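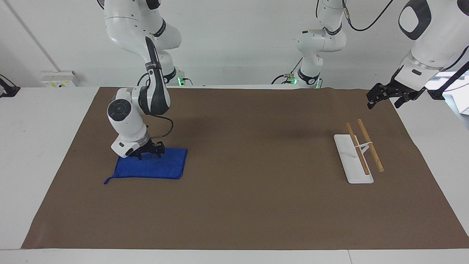 Boonsong Yensuk wrote in after the last column to object that average running position already tells a reader everything a composite rating can, and that the composite merely hides the working. He has followed the Drimbridge club series for longer than I have, and the objection deserves a proper answer.

Average running position is the mean of a car's place at the end of each lap. It is simple, and it can be checked by hand from the lap chart. It also treats every lap as worth the same. On a short circuit such as Jilness, where passing is hard and the leaders rarely pit out of sequence, that is a fair assumption. At Bestitz it is a poor one. The pit lane there is long, fuel stops are spread over a wide window, and a car which stays out late can collect a dozen laps in the top three without having passed anyone on the road. The mean goes up. The driver has done nothing to earn it except wait.

A composite rating is supposed to correct for this by adding green-flag passes, laps led and speed over the closing stages. My complaint is with the weights. The Mathias index, which most of the timing sheets now print, gives passes made under green almost the same weight as finishing position. A driver who qualifies badly and recovers is therefore rated above one who qualifies well and holds station. Last November the winner at Bestitz started on the front row, lost the lead once in the stops and got it back by running quicker laps on old tyres. The index placed him fourth. The driver it placed first had started near the back after a spin in qualifying and finished sixth.

I went through the pass records for that season, 3,344 of them, and marked those made on a car which was a lap down or which pitted within 5 laps. Those passes say little about racing skill. The index counts them in full. Nothing in the published method separates them out, though the timing loops record enough to do it.

Where I part company with Yensuk is on the cure. Dropping the composite would leave us with a number that rewards fuel strategy and penalises an early puncture for the rest of the afternoon. I would keep the composite, remove passes on lapped cars, and compare each lap only with those of cars on tyres of similar age. The sample per driver shrinks, and for anyone with fewer than 200 usable laps I would print no rating at all. A blank entry would annoy the part-time teams. It would also stop people quoting a figure to one decimal place on the strength of two wet races at Jilness.

The weights should be printed beside the table, with the date they were last changed. At present a reader has to write to Mathias and ask.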